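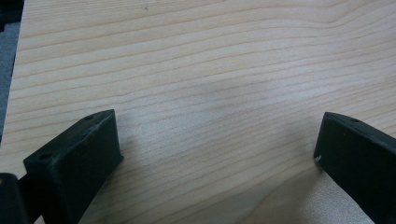
Trurnau's repair evenings are back, and this time there is soup

The long tables are coming out again at the old Vandenberghe bakery in Trurnau, where the town's repair evenings start up in October after a summer break that plenty of people here felt was a good deal too long. Doors open at 6:30 p.m., and anyone with a wobbly chair, a torn coat or a lamp that has given up is warmly invited to bring it along and stay a while.

Last season the evenings drew 896 visits, a lovely number for a town where you can walk from one end to the other before your coffee gets cold. The neighborhood group Jikilow, which runs the program, says kitchen things were the most common arrivals by far, followed by clothes and then bicycles, and that a good many people came with nothing broken at all and simply sat down to chat.
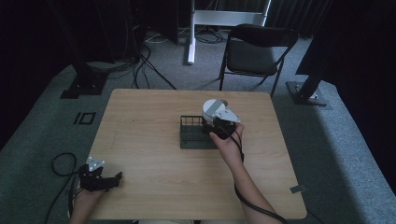

A small wire rack on one of the pale wooden tables.

There are a few changes this year. The sewing corner has moved closer to the front windows, where the light is kinder, and there will be 12 repair places in place of last year's eight. Visitors are asked to bring no more than two items each, so that the line keeps moving – though if things are quiet late in the evening, a third will probably be looked at too. Microwaves and anything that runs on gas will have to stay at home, as before.

Soup and bread will be served from 7 p.m. for $4 a bowl, with the money going toward thread, glue, screws and all the other little things that get used up so quickly. The Veveo hardware store on the market square has also given a $200 voucher toward new hand tools, and the group is still hoping somebody has a good sewing machine sitting in an attic.

Repairs are free, and there is no need to sign up ahead of time. Parking is behind the bakery, and the side entrance has a ramp.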